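Trying Out the Kuller Hand Kit for Computer Take-Apart Work
Term project report, Mirta Henríquez

Introduction

When our instructor handed out the project list, I went straight for the one with computers in it, because I grew up taking them apart on my grandmother's kitchen floor (and sometimes even getting them back together!). My job was to review the Kuller hand kit, which Solberg sells to schools and small repair shops, and decide whether a shop like the one we visited in Sikatdale could put it to good use on old desktops.

What comes in the kit

You get the fingered hand, the wrist camera, a set of hex keys and the Cillatell control program. The hand arrives mostly built, and I was grateful for that, though I still spent a whole Sunday on the wrist mount. The screws on the links are big, silver and easy to reach with a key, so tightening things up between runs is pleasant work. For the first lessons the manual suggests laying parts out on a fixture board, with the hard drive, the processor and the memory each in a place of their own, and having the fingers come in at the edge of the drive.
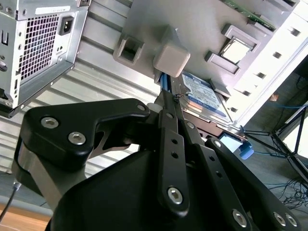 Working inside a real case

A fixture board is a friendly place to learn, and I got comfortable there sooner than I expected. An open desktop case is another story, with cables looping over everything and a metal drive bay that leaves the fingers very little room. I learned to plan the path around the blue data cable first and think about the drive second. 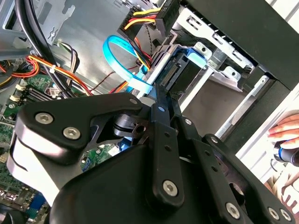

I gave each setup 90 tries, spread over 8 evenings. On the board, 71 of them ended with a grip I was happy to count, and I'll admit I did a little dance at my desk over that. The case was much harder, and I threw out my first four evenings of notes on it after finding I had set the wrist angle wrong.

Would I recommend it?

For a classroom, yes, and warmly. For a repair shop I would wait until Solberg offers slimmer fingertips, and I would ask for a clearer chapter on cables, too. The Cillatell program saves every path you teach it, so next term's group is welcome to start from mine.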